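Every few months somebody reposts the story about the harbor pilot who saw a buoy painted like a channel marker and put a freighter on the mud. I've been trying to find out if any of it happened. Thread, longish.

---

The version going around: wartime, a busy port on the East Coast, a "decoy buoy" painted to fool submarines, and a local pilot who got fooled instead. Freighter aground, pilot disgraced, buoy quietly removed by morning. It usually comes with a number. The freighter is always carrying 3528 tons of coal.

---

I don't like that number. It's too exact for a story where the ship has no name. Whoever wrote it down knew the cargo to the ton and couldn't tell you what was painted on the bow?

---

First place I looked was the obvious one, the bound shipping weeklies. If a freighter sat on the mud in a working harbor for even one tide, the weeklies would have it. They printed it when a barge lost a hatch cover. They printed it when a tug captain had words with a dock agent.
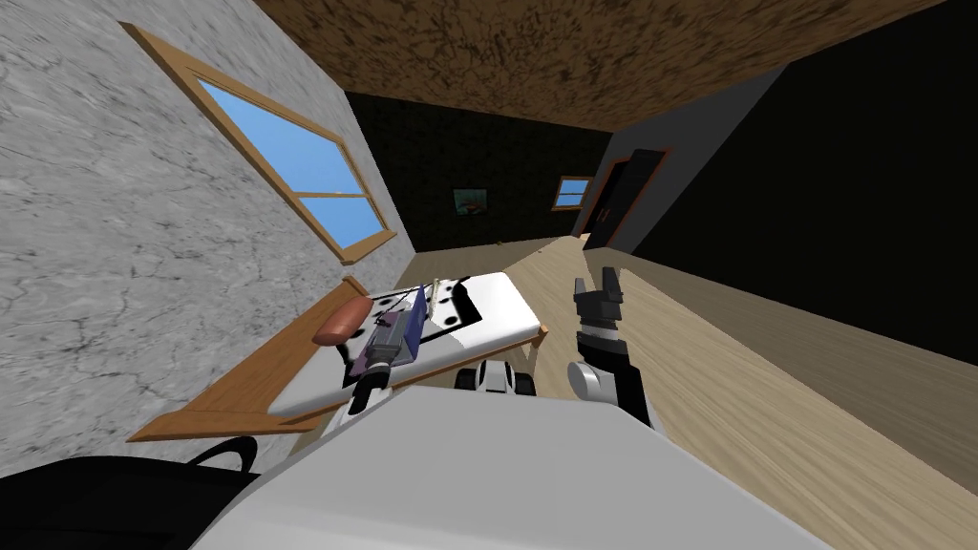
What they have for that stretch is two groundings, neither one blamed on a buoy. One was fog. The other was a skipper who, per the paper, "misjudged the ebb," and everyone who has ever worked around boats knows what that can cover.

---

People will say: censorship. Sure. Wartime papers left things out. They left out sailing dates and convoy routes. I've seen ship names dropped and ports turned into "an Atlantic port." But groundings got printed all the time with the names taken off, and I can't find this one even in that form.

---

Second place: the people who repeat it. Igor Jakubowski put it in a self-published book on harbor lore, and nearly every post I've seen traces back to his wording. Same "by morning," same coal. I wrote to him. He was polite and quick, which I'll give him credit for.

---

His source is a talk he heard at a maritime club, given by a man whose uncle had been a deckhand on the Chettiar. I asked if the Chettiar was the freighter. No, he said, the Chettiar was the tug that pulled it off. I asked for the name of the freighter. He thought it might have been the Sidum.

---

So now we had a ship, at least. I spent a Saturday on the Sidum.

---

There was a Sidum. She was a lumber schooner, 267 feet, and as far as I can tell she never carried a lump of coal in her life apart from what the cook burned. The register has her laid up for repairs at a yard that whole season. Can't run aground on the mud if you're already up on blocks.

---

I sent that to Jakubowski. He said the uncle might have mixed up the name. Could be! Sailors worked on a lot of ships and told the stories decades later. But take away the ship's name, and the date, and the pilot, who never had a name to begin with, and I'd like to know what's left that we're supposed to believe.

---

Somebody always brings up the logbook at this point, so let me do the logbook.

---

The claim is that the Chettiar's log "was seen" with an entry about the tow. Seen by who? I've asked in three groups. One person told me it was in a museum. The museum told me they have a tug's log from that harbor, a different tug called the Curix, and they were nice enough to copy me the page people keep asking them for.

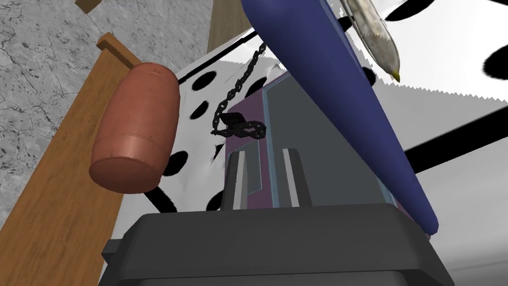
Vol. II, p. 150

That's how the museum's copy is marked, and I'm giving it so you can ask for the same page. It says they took a line from a steamer "touching bottom off the flats," pulled for under an hour, and went home. Nothing about a buoy or paint. The steamer isn't named. The mate was much more interested in a new hawser that he thought was junk.

---

Is that the seed of the story? Maybe. I could believe a tow with no name on it picks up a name, then a cargo, then a villain. I can't prove that either, and I'd be a hypocrite if I said I could.

---

What about decoy buoys in general? I looked for those too. I found an article saying a paint firm, Nudia, pitched some kind of trick marker to the harbor authorities. The article has no footnotes. I found no order and no bill, and I found no complaint from the pilots, who complained in writing about everything else.

---

And think about it from the pilot's side for a second. These men ran the same channel day and night. They knew it by the church steeple and the smell of the fish dock. One funny-looking buoy shows up and a veteran steers a loaded ship straight at it? I'd want to hear him tell it.

---

Things that would change my mind: a pilot association minute, an insurance claim, a letter home, a newspaper from the next port over. Any one of them. I don't need all of it to line up.

---

Things that won't: a screenshot of the same paragraph from the same book, with the coal in it.

---

Edit, since two people have asked: yes, I checked the September issues as well as the summer ones. A few pages are missing from the run I used. If your library has a complete set, I'd be glad to be told I missed it. Replies are open.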